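Recursos > Charlas > Notas del ponente > Guardar la ropa de invierno

Notas para la charla. Duración prevista: una hora con preguntas. Llevar agua y las hojas impresas.

Entrada. Saludar, decir el título y pasar directamente al tema. La charla trata de cómo guardar la ropa de abrigo de una temporada a otra en pisos pequeños. Avisar de que las preguntas cortas se pueden hacer sobre la marcha y las largas al final.

Bloque 1. Cuándo guardar. En Gamport el frío vuelve casi todos los años en marzo, cuando la gente ya ha subido los abrigos al altillo. Mi recomendación es hacerlo en dos tandas: primero lo más grueso, y un mes después lo de entretiempo. Dejar fuera un abrigo por persona hasta el final. Preguntar a la sala quién tiene trastero y quién no. Si casi todos tienen, acortar el bloque 3.

Bloque 2. Limpiar antes de guardar. Insistir en esto, es la parte que más se salta la gente. El sudor y la grasa del cuello no se ven en otoño, pero en verano amarillean. Las polillas buscan precisamente esas zonas en la lana. Orden de trabajo: vaciar bolsillos, cerrar cremalleras y broches, mirar la etiqueta, tratar cuello y puños, lavar, secar del todo. Repetir «del todo». Una prenda acolchada puede estar seca por fuera y húmeda dentro durante dos días.

Para el plumón, programa delicado, poco jabón y doble aclarado. Secadora a baja temperatura con pelotas de tenis limpias, parando cada rato para deshacer los grumos con la mano. Si la capucha lleva pelo sintético y se puede quitar, se quita y se lava a mano. Si está cosida, se peina en húmedo y se deja secar sin calor.
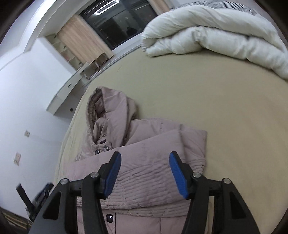
¿Se puede guardar un plumífero en una bolsa de vacío?

Mejor evitarlo si va a pasar meses dentro. El relleno comprimido tanto tiempo pierde volumen y abriga menos. Para una mudanza o un viaje de pocos días no pasa nada, siempre que luego se sacuda y se deje colgado una noche.

Bloque 3. Dónde guardar. Explicar las fundas de tela frente a las de plástico. El plástico cerrado retiene humedad y en los pisos de la costa acaba oliendo. Mencionar las cajas Flika, que son las que uso en casa: entran 4 jerséis gruesos en cada una y se apilan bien debajo de la cama. Aclarar que no cobro por decirlo y que sirve cualquier caja con algo de ventilación.

El altillo está bien para mantas y gorros. Los abrigos de lana, colgados en percha ancha. Los jerséis, doblados, porque en percha se deforman de hombros. Cedro y lavanda: ayudan algo, no matan larvas. Si ya hay polilla, congelar la prenda en bolsa cerrada durante varios días y después aspirar el armario, sobre todo las juntas.

Bloque 4. Lo que no se guarda. Contar el caso del ropero de Fodbridge: en una sola campaña recogieron más de 400 prendas y tuvieron que apartar 13 sacos por moho. Casi todo venía de trasteros. Pedir que se done la ropa al acabar el invierno, limpia, sin esperar a octubre. Decir la dirección despacio, que siempre la piden dos veces.

Arreglos. Una cremallera rota rara vez justifica tirar un abrigo. En el taller Rattanakul cambian solo el cursor si los dientes están bien. Botones y broches se cosen antes de guardar. En otoño hay prisa y se acaba saliendo a la calle con el abrigo abierto.

Si sobra tiempo: botas (papel de periódico dentro, cambiarlo al día siguiente) y guantes de piel.

Si falta tiempo: saltar los arreglos y remitir a la hoja.

Repartir las hojas al salir. Hay 300 impresas, en la caja junto a la puerta.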